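Vortragsnotizen: Brandlasten und Rauchwarnmelder im Mehrfamilienhaus
Stand 13. Januar 2020

Folie 1, Einstieg

Begrüßung kurz halten. Dauer des Vortrags 50 Minuten, Fragen am Ende. Der Foliensatz ist für Hausverwaltungen und Mieterbeiräte gedacht, Grundwissen zur Elektrotechnik wird nicht vorausgesetzt. Themen: Melder, Rettungswege, Textilien und Körbe in der Nähe von Wärmequellen, Akkus. Kaminöfen und Gasgeräte sind ein eigener Termin im September.

Folie 2, Bestand in Skunbridge

Die Wohnanlage Skunbridge dient als durchgehendes Beispiel. 73 Wohnungen, ein Treppenraum je Aufgang, Keller mit Lattenverschlägen. Bei der letzten Begehung ging es nur um Melder und Flure, die Keller kamen später dazu. Wer eine andere Gebäudestruktur betreut (Laubengang, zwei Treppenräume), muss die Aussagen zu den Rettungswegen anpassen.

Zahlen auf der Folie nicht vorlesen. Nur den einen Befund nennen: In neun Wohnungen war mindestens ein Melder abgenommen. Meist lag er in einer Schublade, in zwei Fällen ohne Batterie.

Folie 3, Anordnung der Melder

Mindestausstattung: Schlafräume, Kinderzimmer und Flure, über die Rettungswege aus Aufenthaltsräumen führen. Die Landesbauordnungen weichen im Detail voneinander ab, hier auf die jeweils geltende Fassung verweisen.

Montage an der Decke, möglichst in Raummitte, Abstand zu Wänden, Unterzügen und hohen Möbeln mindestens ein halber Meter. Nicht in den Luftstrom von Lüftungsauslässen. In Küche und Bad führen Dampf und Kochdunst zu Täuschungsalarmen. Wer dort trotzdem überwachen will, muss ein geeignetes Gerät wählen und den Abstand zum Herd beachten.

Zwischenfrage aus früheren Vorträgen: Darf der Melder überstrichen werden? Nein. Auch Abdeckungen aus der Renovierung müssen danach wieder herunter. In Skunbridge saß auf einem Gerät noch die Staubkappe.

Folie 4, Prüfung und Austausch

Einmal jährlich Prüftaste drücken, Raucheintrittsöffnungen auf Staub und Insekten kontrollieren, Umgebung ansehen. Ist seit der letzten Prüfung ein Hochschrank dazugekommen? Wurde eine Trennwand gestellt? Das Ergebnis gehört mit Datum ins Protokoll.

Austausch des kompletten Geräts nach zehn Jahren zuzüglich der zulässigen Lagerzeit. Maßgeblich ist die Angabe auf dem Gehäuse. Ein bestandener Tastentest verlängert diese Frist nicht.

Das Prüfprotokoll der Hausverwaltung Wan liegt als Vordruck aus. Feld 4 (Hindernisse im Umkreis) wird regelmäßig leer gelassen. Darauf hinweisen, ein leeres Feld ist kein Befund. Bei unauffälliger Lage bitte »keine« eintragen.

Die Verwaltung Clumisia rechnet die Wartung über Sammelaufträge ab. Der Auftragsposten lag zuletzt bei 3.967 Euro, darin waren Anfahrten für nicht angetroffene Mieter enthalten. Empfehlung: zwei Terminfenster anbieten, eines davon am späten Nachmittag, und den Aushang mit Vorlauf anbringen.
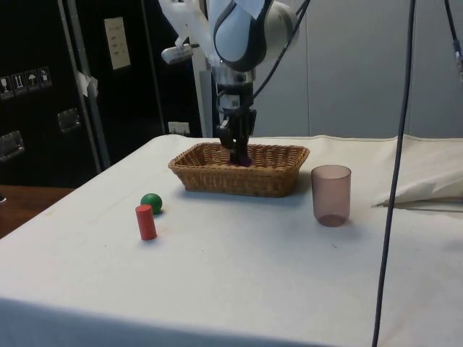 Folie 5, Abstände zu Wärmequellen. Heizlüfter, Halogenstrahler, Toaster und Herdplatten sind in der Wohnung die üblichen Zündquellen, sobald brennbares Material zu nahe steht. Angaben des Herstellers zum Mindestabstand gelten immer vorrangig. Fehlt die Anleitung, im Zweifel einen Meter nach allen Seiten frei halten und das Gerät nicht unbeaufsichtigt betreiben. Geflochtene Körbe wie der auf dem weißen Tuch haben eine große Oberfläche und viele Lufträume, ein solches Geflecht kann nach der Entzündung schnell durchbrennen. Gleiches gilt für dünne Tischtücher, deren Kante bis an ein Heizgerät reicht. Körbe gehören weder auf das Kochfeld noch auf die Abdeckung eines Heizkörpers mit elektrischem Zusatz. Auch ein ausgeschaltetes Kochfeld ist keine Ablage.

Bei Nachfrage zu imprägnierten Textilien: Die Wirkung kann durch Waschen nachlassen, das Etikett prüfen. Schwer entflammbar heißt nicht unbrennbar.

Folie 6, Steckdosenleisten

Leisten nicht hintereinanderstecken. Gesamtleistung addieren und mit dem Aufdruck vergleichen. Heizgeräte immer direkt an die Wandsteckdose. Warme Stecker, Verfärbungen am Gehäuse oder Schmorgeruch: Stromkreis abschalten, Gerät außer Betrieb nehmen, Elektrofachkraft beauftragen. Leisten nicht mit Kissen, Decken oder Vorhängen abdecken.

Rechenbeispiel an der Tafel: Heizlüfter 2.000 Watt, Wasserkocher 2.200 Watt, Leiste ausgelegt für 3.500 Watt. Summe 4.200 Watt, also überlastet. Kurz warten, bis mitgeschrieben ist.

Folie 7, Akkus

Laden auf nicht brennbarer Unterlage, nicht im Bett, nicht im Treppenraum. Nur das zugehörige Ladegerät verwenden. Aufgeblähte oder mechanisch beschädigte Akkus nicht mehr laden und bei der Sammelstelle abgeben, Pole vorher abkleben. Für E-Bikes und Roller im Keller gilt in Skunbridge die Hausordnung, Ziffer 9. Andere Objekte brauchen eine eigene Regelung.

Folie 8, Rettungswege

Treppenraum frei halten: Schuhschränke, Altpapier, Kinderwagen vor der Haustür. Brandschutztüren nicht verkeilen. Die Keile im Objekt Drandedine wurden eingesammelt, zwei Türen bekamen eine Feststellanlage mit Rauchauslösung. Kosten und Wartungsintervall stehen im Handzettel.

Verhalten bei verrauchtem Treppenraum: in der Wohnung bleiben, Tür schließen, Ritzen mit feuchten Tüchern abdichten, 112 anrufen, am Fenster bemerkbar machen. Brennt es in der eigenen Wohnung, alle Personen mitnehmen, Tür zuziehen, Schlüssel einstecken, Aufzug nicht benutzen.

Folie 9, Löschmittel

Fettbrand nie mit Wasser löschen. Deckel auflegen, Herd aus, abkühlen lassen. Löschdecken werden für Fettbrände nicht mehr allgemein empfohlen. Für den Haushalt kommt ein Schaumlöscher mit sechs Litern in Betracht, für Fettbrände nur ein Gerät der Brandklasse F. Prüfintervall in der Regel zwei Jahre.

Handzettel verteilen, Prüfvordruck Wan in zweiter Ausfertigung bereitlegen. Beamer erst nach der Fragerunde ausschalten, Folie 3 wird meistens noch einmal verlangt.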